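Old Computers: Frequently Asked Questions

Before you write in, please look here. We answer the mail in the order it arrives, and most of it asks one of these.

What do you take?

Desktop towers, small servers, and the parts that came out of them. No printers. We took a printer once and we are still cleaning up the toner.

Does it have to work?

No. Most of what reaches the Kirkby bench is dead, or described as dead by someone who wanted a new one. Just tell us on the Prunow form if you know what's wrong with it. "Makes a smell" is a perfectly good entry.

Should I take it apart first?

Please don't. Every December we get a shoebox of screws and a note wishing us luck. Leave the case closed and we'll open it here, lying on its side, which is how it should have been opened at home by whoever lost your screws.

What about my files?

Pull the drive if you're worried, and keep it. If you leave it in, it goes to Mollel for shredding and you get a certificate, suitable for framing. We do not look at your vacation pictures. We have vacation pictures of our own.

What does the inside of one look like on the bench? 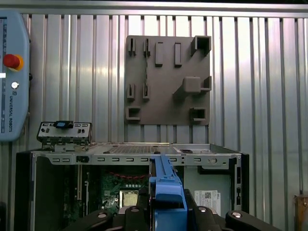
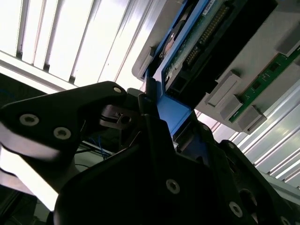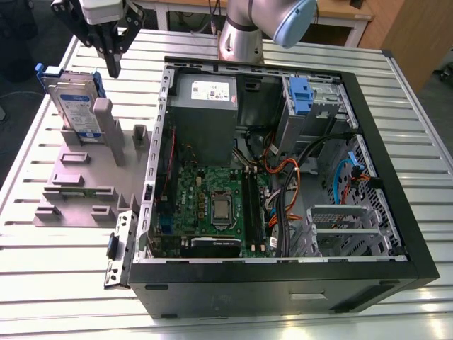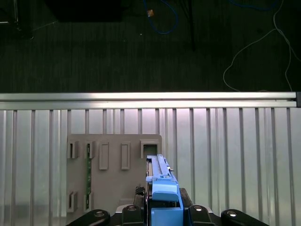 Which parts get used again?

Memory, power supplies that pass the load test, and most expansion cards. Motherboards depend on age. If yours was the pride of the store when you bought it, it is probably scrap now, and we're sorry for both of you.

Why do you care so much about the little plastic latches?

We have a drawer with 220 of them and never the right one. A drive bay with a snapped latch is a metal box with opinions. Press, then pull. If it won't come, press somewhere else.

Is there a charge?

Towers are free, up to 2 per household. Past that we'd like a call first. Offices with a storage room they've been avoiding should ask for the Bovis pickup, which has a price list and a truck.

How many machines have you done?

We passed 4,000 in March. Of the last full pallet, 81 went back out the door as working computers. The rest went out as metal, cable, and sorted plastic.

Can I have my side panel back?

People do ask this. Yes, if you ask before 3 p.m. on the day you drop it off. After that it's in a stack with all the other black side panels, and you're welcome to come and guess.

Do you take cables?

Power cords and SATA cables, yes. Untangle them first.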